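Floristisches Gestalten I — Skript zur dritten Einheit
Werkstoffkunde Hortensie: Blüte, Blatt, Stiel

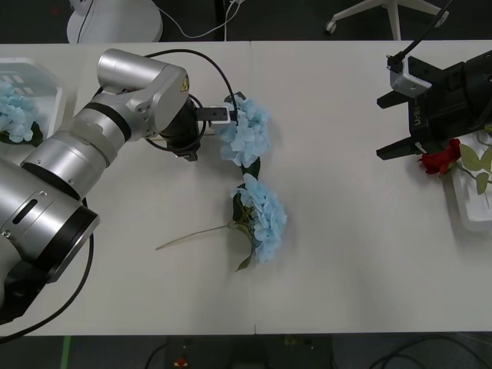

Abb. 1: Hellblaue Hortensien mit dunkelgrünem Laub auf weißer Arbeitsfläche.

Heute geht es endlich um eine meiner Lieblingspflanzen! Wer die Hortensie einmal richtig angeschaut hat, greift im Laden nie wieder gedankenlos nach ihr. Bitte lest dieses Skript vor der Übung in Raum 303, dann bleibt uns am Tisch mehr Zeit für die Hände.

1. Was wir als Blüte bezeichnen

Der runde Ball ist botanisch ein Blütenstand. Was wie Blütenblätter aussieht, sind bei den ballförmigen Gartenhortensien (Hydrangea macrophylla) vor allem vergrößerte Kelchblätter. Die eigentlichen kleinen Blüten sitzen unscheinbar dazwischen, und es lohnt sich wirklich, einen Ball vorsichtig auseinanderzubiegen und nach ihnen zu suchen.

Für die Gestaltung heißt das: Eine Hortensie bringt ihre Fläche schon mit. Sie wirkt aus der Ferne als geschlossene Form und löst sich aus der Nähe in lauter kleine Einzelteile auf. Diese doppelte Wirkung hat kaum ein anderer Werkstoff, Rosen nicht und Pfingstrosen auch nur für kurze Zeit.

2. Die Farbe Blau

Bei vielen Sorten hängt der Farbton vom Boden ab. In saurer Erde kann die Pflanze Aluminium aufnehmen, und die Farbstoffe kippen ins Blaue; in kalkhaltiger Erde bleiben dieselben Sorten eher rosa. Weiße Sorten machen dieses Spiel nicht mit.

Helles Blau ist eine ruhige, leicht zurückweichende Farbe. Auf weißem Grund bleibt es zart, und das dunkle Laub übernimmt den Kontrast (vergleicht Abb. 1: Ohne die Blätter würde die Blüte viel weicher in den Untergrund übergehen). Also: Laub nicht aus Gewohnheit abstreifen! Entfernt wird, was später im Wasser stünde. Ein paar Blätter direkt unter dem Ball dürfen bleiben, sie geben ihm einen Rahmen.

3. Der Stiel und die Bewegungsrichtung

Ein langer, dünner Stiel unter einem großen runden Kopf — das ist für mich die eigentliche Spannung der Hortensie. Legt eine Blume zuerst flach auf den Tisch, bevor ihr sie steckt. Liegend erkennt man die Linie viel besser als in der Vase. Die liegende Hortensie mit dem langen Stiel in der Abbildung zieht eine klare Diagonale über die Fläche, obwohl noch gar nichts arrangiert ist.

Achtet beim Auslegen auf Folgendes:

Wohin zeigt das Gesicht der Blüte? Ein nach unten gewendeter Ball erzählt etwas völlig anderes als ein aufrechter.
Wie viel Leerraum braucht der Kopf? Meist mehr, als man ihm am Anfang gibt.
Wo endet der Stiel, und führt er den Blick irgendwohin?

4. Anfassen und Versorgen

Gegriffen wird am Stiel, dicht unterhalb des Kopfes, niemals am Ball selbst. Druckstellen an den Kelchblättern werden schnell braun. Den Stiel mit einem scharfen Messer lang und schräg anschneiden und gleich ins Wasser stellen.

Schlappe Köpfe sind kein Grund zur Verzweiflung: Hortensien nehmen auch über den Blütenstand Wasser auf. Man taucht den Ball kopfüber in kühles Wasser, lässt ihn eine Weile liegen und schüttelt ihn dann sacht aus. Beim ersten Mal ist das beinahe Zauberei, probiert es unbedingt zu Hause aus!

5. Übung

Arbeitszeit: fast 70 Minuten. Material liegt bereit, ein eigenes Messer bitte mitbringen.

a) Legt drei Hortensien auf hellem Grund aus, ohne Gefäß und ohne Steckmasse. Die Stiele dürfen sich nicht kreuzen.
b) Verändert nur die Richtung der Köpfe und skizziert beide Fassungen. 15 Minuten genügen, grobe Kreise und Striche reichen völlig.
c) Übertragt die stärkere Fassung in eine flache Schale. Beobachtet, was von der Linie übrig bleibt, sobald die Blumen stehen.
d) Notiert in wenigen Sätzen, welche Blätter ihr entfernt habt und wie sich der Farbeindruck dadurch verschoben hat.

Die Skizzen kommen ins Werkheft. Getrocknete Hortensien aus dem eigenen Garten dürft ihr gern zur nächsten Einheit mitbringen, wir treffen uns dann in Raum 316 und sprechen über das Trocknen im Spätsommer und die grünlichen Töne, die viele Bälle dabei annehmen.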